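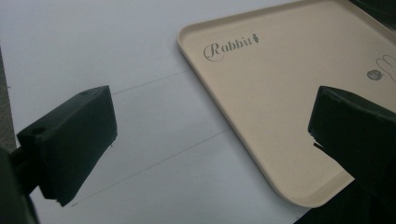 Armindo Moreira fragt, ob das Set auch für eine AG taugt, in der vorher noch keiner gelötet hat. Bei ihm laufe die Gruppe erst seit Mai und die Hälfte habe noch nie einen Schraubendreher in der Hand gehabt.

Ja, geht. Gelötet wird nichts, alles gesteckt oder geschraubt.

Greifer-Set Plirnness für Schul-AGs und Wettbewerbsteams

Handgeführter Greifer mit 2 gedruckten Fingern. Kamera sitzt hinten am Griff und schaut zwischen den Fingern durch. Erst von Hand üben, später denselben Greifer an den Arm – die Schüler müssen sich nicht umgewöhnen.

Lieferumfang:
Griffteil mit Mechanik
Fingerpaar, gedruckt, dunkelgrün
Kamerahalter (Kamera nicht dabei!)
Kabelsatz mit Molex-Steckern
Schraubentüte, Inbusschlüssel
Aufgabenheft, 80 Seiten, deutsch

Gewicht rund 200 g ohne Kamera. Passt auch für kleinere Hände, fünfte Klasse aufwärts klappt gut. Ersatzfinger einzeln bestellbar oder selber drucken, Druckdaten liegen im Downloadbereich. Bitte mit Stützstruktur drucken, sonst franst die Unterkante aus.

Aufgabe 1 im Heft: Tablett verschieben. Großes weißes Papier auf den Tisch, zwei Bleistiftlinien drauf, mit Lineal, schräg übers Blatt. Tablett aus der Küche reicht völlig, Hauptsache Rand zum Anfassen. Ziel: Tablett an den Linien ausrichten, ohne dass das Papier verrutscht. Klingt leicht, ist es am Anfang nicht. Jedes Team bekommt drei Versuche, danach wird getauscht.
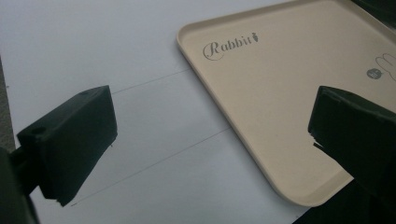
Linien dünn ziehen, nicht mit Filzstift. Dann kann man sie wegradieren und das Blatt nochmal nehmen. Papier an den Ecken festkleben, Malerkrepp ist gut, Tesa reisst beim Abziehen. Wer schneller ist als die anderen, macht Aufgabe 2 – gleiche Strecke, aber rückwärts und mit der schwächeren Hand.

Für den Bainbridge-Cup ist das Set in der Einsteigerklasse zugelassen. Finger dürfen umgebaut werden, Griffteil nicht. Ritva Valtonen hat die Regeln dazu in einem Merkblatt zusammengefasst, liegt jeder Bestelung bei.

Versand ab Lager Irkville. Schulen auf Rechnung, bitte Schulstempel auf die Bestellung. Klassensätze auf Anfrage, dann mit Koffer. Rückgabe nur unbenutzt und mit allen Schrauben.

Noch offen: Koffer in Blau derzeit nicht lieferbar, Grau ist da. Fragen zum Aufgabenheft bitte per Mail, Telefon nur vormittags besetzt.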